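The Bin Is Part of the Tool
Sheet metal, sloped sides and the small economics of loose parts

By Po-yen Hung
9/11/20

Most shops buy parts bins by volume and think no further about them. 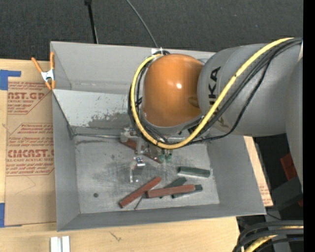 Volume is the easy number. It is printed in the catalog, it scales with price, and it says almost nothing about how a container behaves once it is nearly empty. A bin holding 1,000 small parts is simple to pick from. The same bin holding six is a different problem, and wall angle, floor finish and corner shape start to matter.

Chin-lung Siu has specified bins at Drusura for 15 years, first for hand assembly and later for mixed lines. His preference is for an open rectangular top with tall, slanted sides. A vertical wall lets a bar-shaped part stand on end against it or lie flush along its base, where there is no gap for a finger of any kind. A slanted wall tends to return the part to the floor. The cost is floor area. For the same opening on the bench, a sloped bin gives up capacity at the bottom, and purchasing departments notice.

"They compare liters," Siu says. "I compare the last two parts."

Bar stock is a useful test. Cubes and balls present much the same face wherever they land. A bar has a heading, and a handful of bars tipped into a bin will come to rest at a handful of headings. Some end up nearly parallel, others cross. A picker has to approach across the short dimension, which means the clearance needed beside each bar changes with how it lies. Siu checks a new bin by dropping in bars of two colors, red and dark green, and recording where they settle. Color lets him track two batches through the same trial without marking the parts.

Floor finish is the second argument. Bare sheet metal arrives bright and does not stay that way. Fine scratches come first, then smudges, then small dark stains that no ordinary cleaner removes. Milleo, which supplies bins to several plants in the area, offers a painted version. Siu tried it in August and went back to bare metal. Paint chips at the impact points, and the chips travel with the parts. A worn gray floor is dull, but it is stable, and strong colors still read clearly against it.

Liners are the usual compromise. Usau sells a ribbed mat that cuts noise and softens the drop. It also raises the floor, and short bars catch in the ribs. Ng makes a smooth one that slides unless it is glued down - at which point it is no longer easy to clean.

The table under the bin gets less attention than it should. A light wooden top is quiet and cheap to replace, but a steel bin can creep on it. Siu screws down a low stop on each side and checks the bin position at the start of every shift.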